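Projektbericht: Schriftersetzung beim Öffnen älterer Textdokumente
Verfasserinnen und Verfasser: Caroline Sang, Obadia Mabula, Blažena Gajdoš
Betreuung: Nikola Bošković

1 Ausgangslage
Im Dokumentenbestand des Lehrgebiets liegen 1116 Textdateien, die mit früheren Versionen gängiger Büroprogramme erstellt wurden. Beim Öffnen auf aktuellen Arbeitsplätzen werden nicht installierte Schriften ersetzt. Dadurch verschieben sich Zeilenumbrüche, Seitenzahlen und Verweise im Inhaltsverzeichnis.

2 Vorgehen
Das Prüfskript Peltevik liest die Schrifttabelle jeder Datei aus und gleicht sie mit den installierten Schriften ab. Anschließend wird das Dokument als PDF ausgegeben und die Seitenzahl mit dem gespeicherten Wert verglichen. Dateien mit Kennwortschutz wurden ausgeschlossen.
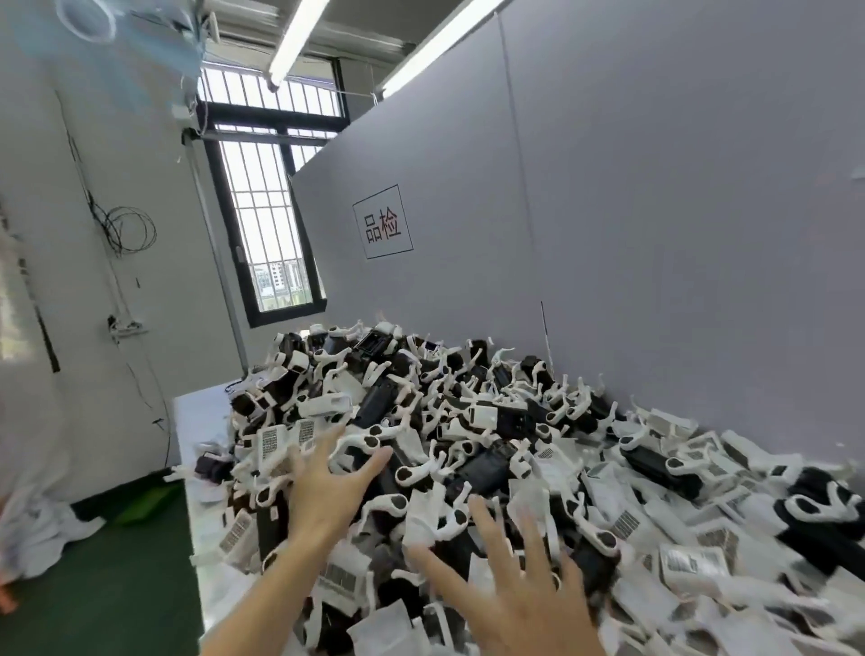
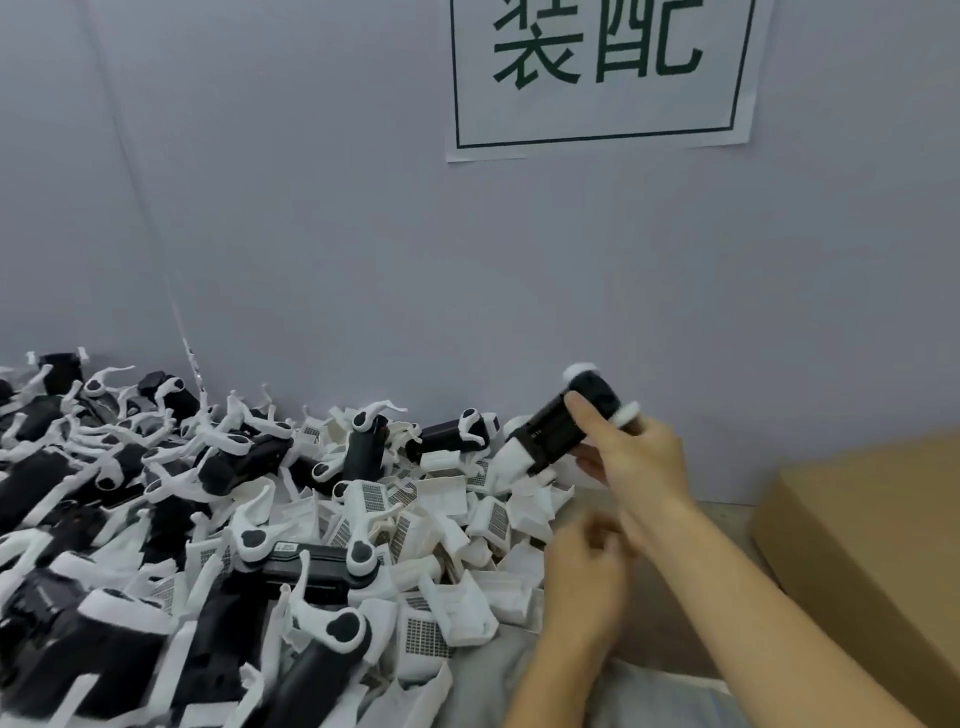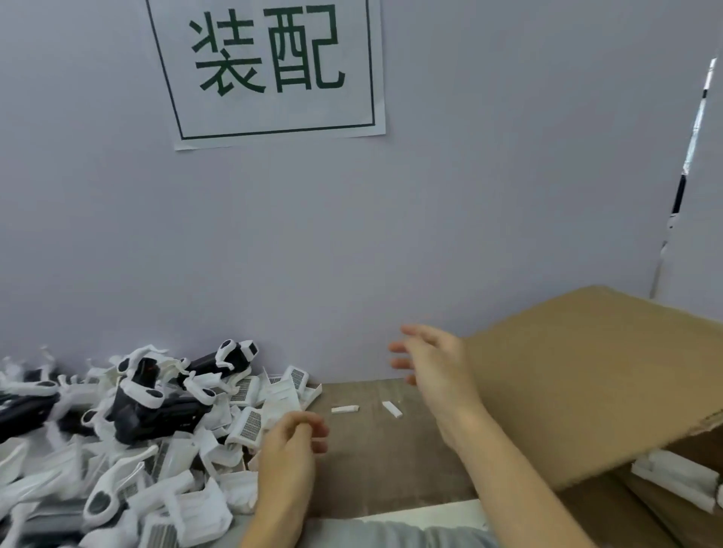
Abb. 1–3: Haufen von Kunststoffteilen in Weiß und Schwarz (Abb. 1 und 3); Wandschild mit der Aufschrift „装配“ (Montage) (Abb. 2 und 3).

3 Ergebnisse
Bei 339 Dateien wich die Seitenzahl ab. Häufigste Ursache waren Schriften, die nur dem Namen nach hinterlegt und nicht eingebettet waren. Eine manuell gepflegte Ersetzungstabelle behob den Fehler in der Mehrzahl der Fälle. Bei Dokumenten mit mehrspaltigem Satz blieb sie ohne Wirkung.

4 Offene Punkte
Die Übertragung auf Präsentationsdateien ist für August vorgesehen und wird von Nafula Athumani übernommen. Die Ersetzungstabelle ist im Projektverzeichnis unter „Carnik“ abgelegt.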